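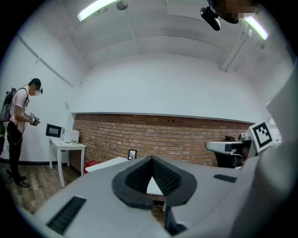 How often do the finger pads on a hand-held gripper need to be changed?
Change them after every 2,000 open-and-close cycles, or sooner if the ridges on the inner face have worn smooth at any point. Both pads of a unit are changed together, even when only one is worn.

Section 7. Finger Pads, Grip Strips and Marker
Tustinar hand-held unit, Anow cell
Revision of November 4, 2023

This section covers routine care of the hand-held unit between recording sessions. It does not cover the trigger linkage (Section 8) or the camera mount (Section 9). Work through the subsections in order. The marker check in 7.4 must be repeated after any pad change.

7.1 Before you start

1. Stop the recording from the session menu and wait for the status light to go out.
2. Switch off the backpack computer.
3. Unplug the cable at the gripper end. Hold the plug by its collar.
4. Place the unit on a clean, flat table with the finger opening facing you.

Caution: Do not pull on the cable to free the plug. The strain relief is molded to the cable and cannot be replaced separately.

Tools and parts: 2 mm hex key, lint-free cloth, isopropyl alcohol, pad set, soft brush. Pads are supplied by Drotlow in sealed bags. Leave the bag closed until the old pads are off and the carriers have been cleaned.

7.2 Changing the finger pads

1. Open the fingers fully and fit the travel lock.
2. Loosen the retaining screw at the root of each pad. Two turns are enough. The screw is captive and stays in the carrier.
3. Slide the pad toward the tip and lift it off.
4. Brush out the carrier groove. Wipe it with alcohol and let it dry.
5. Check the new pad for molding flash along the rim. Trim flash with scissors, never with a knife.
6. Slide the new pad in from the tip until it stops against the root.
7. Tighten the screw until it just seats, then stop.
8. Remove the travel lock and close the fingers slowly by hand. The two pads must meet along their whole length.

Note: If the pads meet at the tips only, one of them is not fully home. Repeat steps 6 and 7. Do not bend the carrier to correct the gap.

Note: New pads are slightly tacky. Let them stand for 24 hours before recording with thin film or paper parts. Rigid parts can be handled at once.

7.3 Grip strips

Clean the black strips on the housing at the end of each day with a damp cloth. Alcohol hardens the strip material and must be kept off it. A strip that lifts at a corner should be replaced whole. Glue under a lifted corner leaves a ridge that the operator will feel through the glove.

Strip adhesive is fit for use up to 43 °C. Do not leave units in a parked vehicle.

7.4 Marker check

1. Wipe the marker face with a dry cloth. The border must be unbroken on all four sides.
2. Press lightly on each corner of the marker. There must be no movement.
3. Reconnect the cable and switch on the backpack computer.
4. Open Figueiredo Viewer and select Marker Test.
5. Open and close the fingers through their full travel. The reading must follow without dropouts.
6. Save the result under the serial number of the unit.

Caution: A scratched or bubbled marker must be replaced. Do not touch up the black areas with a pen. Ink reflects differently under tube lighting and will cause dropouts that come and go.

If the test fails with a clean, undamaged marker, go to Section 9.3, Camera Focus and Exposure.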